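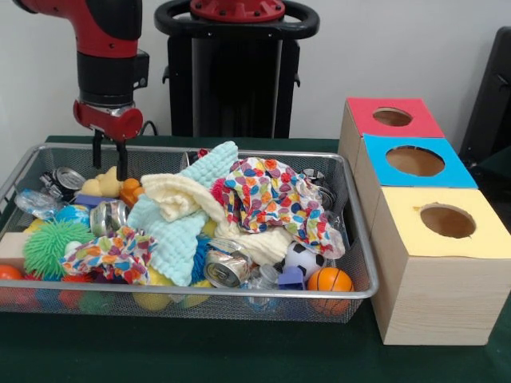
Toys, cans and cloths in a wire-mesh basket.

Parkidon releases review of winter pneumonia records in Drurkness

DRURKNESS, July 11, 2022 — Parkidon, a regional health research centre, has published its review of pneumonia admissions at the two hospitals serving the Drurkness district. The review covers 2,092 adult admissions over three winters and looks at how other illnesses were recorded when patients came in.

In 40 of every 100 charts, the admission form listed at least one long-term condition, most often heart disease, diabetes or chronic lung disease. When reviewers read the full chart, including notes from the family doctor, that share was higher at both sites. Kidney disease was the condition most often missing from the form.

"The form has one line for other conditions, and it gets filled in at a busy desk," said Tadhg Lenihan, who led the review. "A person may mention their heart and leave out their kidneys. The doctor usually finds out within the day, but the form stays as it was and the form is what gets counted."

The Moriarty site, the larger of the two, already uses an electronic form with a separate medication list. The Mellau site was still on paper for most of the period. Gaps were more common on paper, although the review found them in both systems. The authors caution that the two hospitals admit different groups of patients and should not be ranked against each other.

The review did not set out to measure deaths or to judge the care given to any patient. Names and addresses were removed before the charts were read.

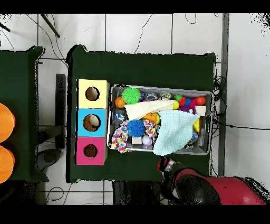

Boxes in yellow, blue and pink beside a grey plastic bin filled with toys and fabric.

Parkidon makes three recommendations. The single line on the form should be replaced by a short checklist. A pharmacist or nurse should compare the form with the patient's medication list within 2 days of admission. Corrections should be sent to the records office, so that district figures match the chart.

The Mellau site will try the checklist on one medical ward starting next February. Ward staff will be trained beforehand, and the paper version will be kept as a backup.

"We asked for something that fits on a single page," said Diarmuid Hennessy, records manager at Mellau. "Staff have seen plenty of new forms. If this one takes too long at the desk we will hear it from them, and we'll change it."

Patients can help by bringing an up-to-date list of their medicines to hospital — including puffers, eye drops and anything bought without a prescription. A relative can bring the list in later if there is no time to find it.

The full review and a blank copy of the checklist are available on request from the Parkidon front office. Print copies are free to clinics in the Drurkness district.

Media contact: Communications desk, Parkidon, Drurkness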